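Gernville Student Robotics Project
Workshop notebook, April, afternoon session

Purpose of the session. The group continued work on the Flendow exercise, in which the arm is required to transfer a single item between two bowls. The pear was retained as the test item. The exercise forms part of the assessed work for the Tseng Cup, and entries in this notebook may be consulted by the judges.

Set-up. The table was cleared before the start and the bowls were placed by hand. Speed was limited to 80 per cent of the value used last term, by agreement with the workshop supervisor. The control script is the version stored as 1144; no other version is to be used until the present series has been completed.

Procedure. Each member takes one turn at the controls and one turn at the record sheet. A run begins on the spoken word "ready" and is closed when the arm has returned to its rest position. Runs stopped by hand are entered on the sheet and are not repeated.
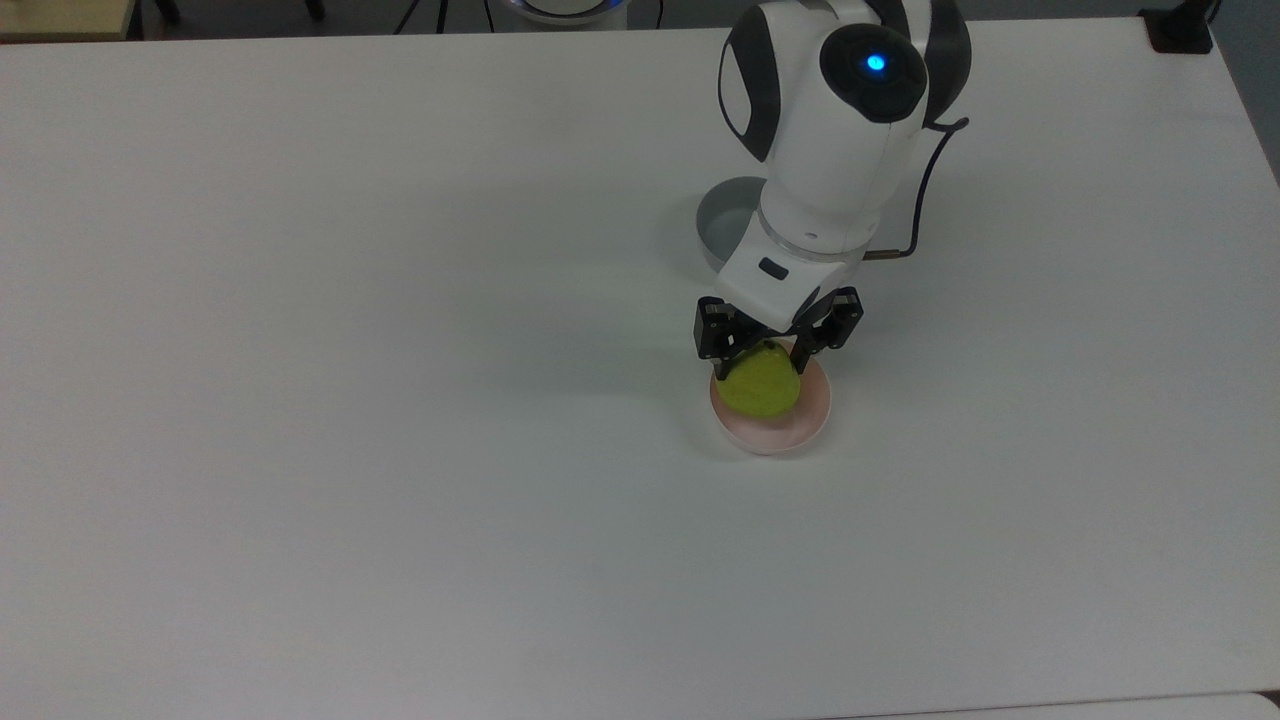 The pear between the gripper fingers, at the pink bowl. 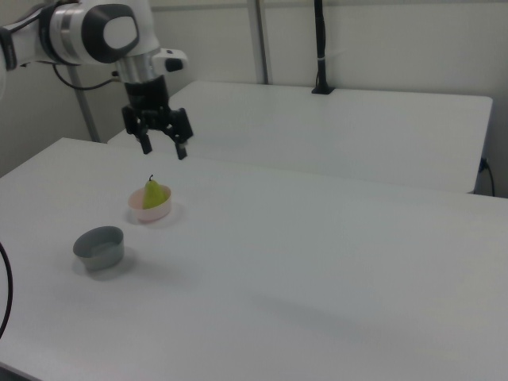 Page last changed: April, 16:12, revision 2

Observations. The narrow part of the pear remains the preferred place to grip. An approach lower on the fruit brings the fingers close to the rim of the bowl, and the group considers this an unnecessary risk to the finger pads. The angle of the wrist on approach was discussed at length without agreement. Two proposals have been written up on the planning sheet and will be tried in turn, each over 12 runs.

The grey bowl should be placed further from the base of the arm in future sessions. Its present position leaves little room for the elbow when the arm turns.

Matters outstanding. The Zokance safety form requires a second signature before the next session. The record sheet has no column for the starting position of the bowls, and one is to be added. Members are reminded that the cable at the wrist must be checked before power is applied, and that the check must be initialled.

Next entry: comparison of the two wrist angles.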